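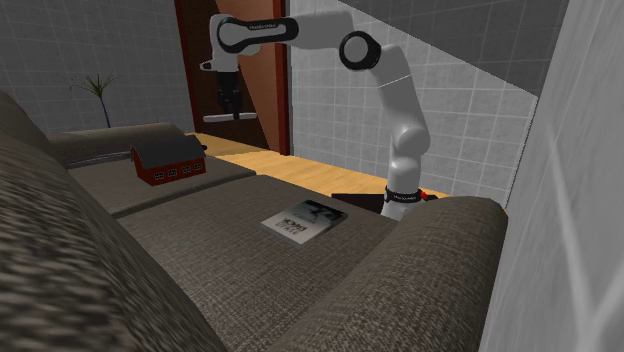
How long should I let a new Millow slipcover rest before I wash it for the first time?

Give it 12 hours on the sofa first, with people sitting on it as they normally would, so the seams settle into shape before they meet any water.

Section 4: Fitting and washing your cover

Welcome to the good bit! By now you've measured the sofa (Section 2) and sorted your pieces into seat, back and arms (Section 3). Fitting takes one person an easy hour, or half that with a friend on the other end, and it really is satisfying when the corners drop into place.

Before you start

Vacuum the sofa well, especially down the sides of the seat. Take off rings and watches that might catch the weave. Pull the sofa out from the wall far enough to walk behind it.

Fitting the main cover

1. Find the label with the coloured thread. It goes at the back left corner, as seen when you stand behind the sofa.

2. Drape the cover over the back and let the front fall loosely across the seat. It'll look far too big at this stage. Keep going!

3. Line up the centre seam with the middle of the backrest.

4. Work outwards to the arms, smoothing with flat hands. Pulling at the hem stretches the fabric on the bias and you'll be chasing that ripple all afternoon.

5. Tuck the spare fabric into the gap behind the seat, then push in the foam rods, one per side and the long one across the back.

6. Go around behind and fasten the ties. A bow is plenty.

7. Sit down, bounce a little, stand up and tuck again. Most covers want two rounds of this.

Note: The Palacios size has an extra pleat at each arm. Fold it towards the back so the crease is hidden from the front.

Note: If your sofa has round arms, fit the arm pieces before step 5. Lenni Seppälä, who cuts our patterns, likes to fold the arm hem under twice, and it does sit beautifully that way.

CAUTION: Keep the cover at least 32 centimetres from heaters and open fires. Check the gap again after you push the sofa back.

CAUTION: Pins and staples will tear the weave. Use only the ties and rods supplied.

Washing

1. Remove the rods and undo every tie.

2. Turn the cover inside out and shake it outdoors.

3. Wash cold on a gentle cycle, by itself, with a mild liquid detergent. Skip the fabric softener.

4. Hang it over two lines in the shade. One line leaves a ridge down the middle.

5. Put it back on while it's still the tiniest bit damp. This is our favourite trick, as the fabric tightens while it dries and you can leave the iron in the cupboard!

Note: The Cludholm weave is heavier and needs a bigger drum. If your machine takes less than 8 kilograms, wash the seat and back pieces separately.

CAUTION: Don't tumble dry. In our workshop tests a Cludholm cover lost 19 millimetres at the hem after one hot cycle, and no amount of tugging brought it back.

Dark colours

Deep greys and browns can give off a little dye in the first two washes. Keep pale cushions off a new cover until then. A cup of white vinegar in the rinse won't hurt.

Spare parts

Rods, ties and arm pieces can be ordered on their own. Quote the style number on the coloured-thread label; style 84 and later use the thicker rods.

Guide revised 30 October 2022 by Ayten Çetinkaya. Section 5 covers loose cushions and bolsters.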